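Home Essays Kitchen Table Letters About Search

Filed under: Household matters, Opinion

4 min read

In praise of the wobbly stool

There is a stool in my kitchen with one leg a little shorter than the others, and for most of my adult life it has been the best seat in the house. People make for it. They come in from the rain, ignore the perfectly good chairs and sit down on the stool with their coat still on, and then they tell me things they would never have told me from a sofa. I have been thinking about this since September, when I moved from Ullotport up to Brultdale and had to decide what would come with me, and I have arrived at an opinion which I should like to share, at some length, if you have a cup of tea to hand.

My opinion is that we have stopped buying furniture to keep. I don't mean that everyone used to own oak. My grandmother's house was full of cheap things, and some of them were horrible. But a cheap thing in her house was expected to stay, and if it came apart it was put back together, often badly, with a screw from the tin under the sink. She had a glue pot older than my mother. When a chair went at the joint there would be an evening of clamps and string and everyone walking round it on the way to the pantry, and after that it was a chair again.

Now I look at what goes out on the pavement in my new street (and I do look, I'm that sort of neighbour) and so much of it is nearly all right. A bookcase with a split back. A lamp that wants a new plug. The cost of a replacement is so low, and it comes so quickly, that mending feels like a hobby for people with sheds.

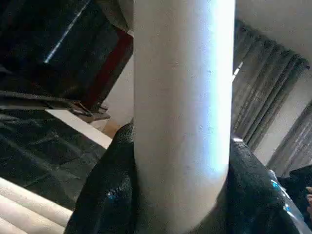 White on black: a scuffed length of it, close to.

I have some sympathy with the other side. My friends with small children tell me they haven't an evening to spend on string and clamps, and I believe them. There is a sort of writing about mending that makes tired people feel guilty, and I would hate to add to the pile. If you work long shifts and the chair breaks, buy a chair. What I would ask is that the people who sell us chairs make it a bit easier for us to choose otherwise.

Take the set of drawers I bought in my first year in Ullotport, from a shop called Neneveck that had a very good window. One runner snapped. I wrote to ask for another and was told, kindly, that runners weren't sold separately but I could have ten per cent off a new set. I was on the telephone for almost 50 minutes to learn that. I could hear that the young woman at the other end thought it was silly too. She had a runner in the building, I'm sure of it - there must have been a whole shelf of them - and there was simply no button on her screen for sending me one.

Compare that with Hoàng, the little hardware shop at the bottom of the hill in Brultdale, where I have now spent more than I care to admit. You can take in one odd bolt in an envelope and they will find you its twin. They'll sell you a single castor. They will also tell you frankly when a thing has had its day, and I trust them all the more for it. I came out last month with 3 rubber feet and a tube of something for the bathroom, and felt richer than I have leaving any showroom.

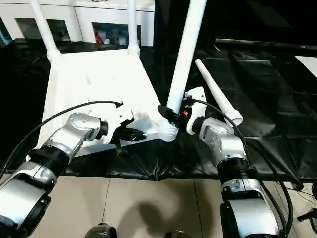

A white plastic stool on its side, with one leg off.

So I would like spare parts to be ordinary again. I'd like the leg, the hinge and the funny little peg to be on a list, with a price beside them, for as long as the thing itself is likely to be in somebody's house. I'd like plastic furniture to be included in this, by the way, and not only the handsome wooden pieces that get written about. Most of us live with a good deal of plastic, and it sits in the ground for a very long time when we have finished with it.

I'd like children to be shown how a joint works, too, even if they grow up and never touch one. It changes how you look at a shop floor. You start turning things over to see the underside, which embarrasses whoever you came with, and you come home with fewer of them.

As for my stool, it did come to Brultdale, on the front seat of the van with the belt across it. I have bought it a rubber foot for the short leg. I haven't put it on yet, and my sister, who has sat on that stool through two engagements and a redundancy, has asked me to leave it as it is.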